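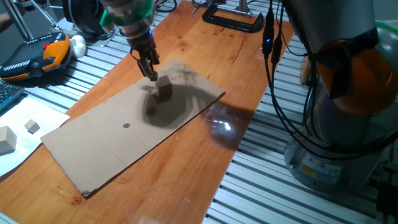

# Folding, gluing, printing: Tímea Lengyel and her newspaper for one street

Marchuk Street is short enough to shout down. It has a bakery, a dentist, two rows of terraced houses and, for the past few years, its own newspaper. The *Marchuk Letter* comes out every month, and Tímea Lengyel writes a good part of it, lays it out, prints it in her back room and puts it through the doors herself.

I went to see her with the May issue half finished on the line above her head, and she was talking before I had my coat off.

"You've got to smell it," she said, handing me a sheet. "That's the green. I waited ages for that green!"

She started with a leaflet. A cat had gone missing, the owner wanted a notice, and Lengyel, who had just bought a second-hand hand press from a school in Irmont, offered to print it. There was space left at the bottom, so she added a recipe for plum dumplings and a complaint about the bins.

"People stopped me about the dumplings for weeks," she says. "The cat came home by itself, by the way. It was in the dentist's cellar. But I had 20 people asking when the next one was coming, and I hadn't known there was a next one."

She prints 500 copies now, far more than the street needs. The rest go to the bakery counter, the library and former neighbours who have moved away and can't quite let go. One goes by post to a man who left Marchuk Street as a boy and sends back corrections. "Wonderful corrections," says Lengyel. "He remembers which house had the piano."

The pictures are her favourite part. She doesn't own proper printing blocks for most of them, so she cuts shapes from old packaging, glues them to a backing and inks them up. The edges go soft after 50 or so pulls and she likes them better that way (the swallows on the April cover were nearly blobs by the end, and she has framed one of the last).

Kyrylo Boiko lives at the far end and writes the column on what can be seen from the number 30 bus. He came to her with one piece and was sure it would be turned down.

"It was four pages about a roundabout," he told me over the phone. "She rang me and said, could it be longer?"

What does she leave out? Parking, mostly, and anything unsigned. She once ran a letter attacking somebody's hedge and regretted it for a whole summer. These days, if two neighbours are cross with each other, she asks them both for a recipe.

I asked whether she would ever put it online. She thought about this for longer than I expected, wiping her hands on her apron.

"My nephew offered. He's very good, he'd make it look lovely. But then I wouldn't get to walk it round, would I? That's when I find out what's going in the next one."

The May issue has the history of the bakery oven, a crossword with a mistake in it that she has decided to keep, and Boiko on roadworks. She gave me two copies, one of them for my mother.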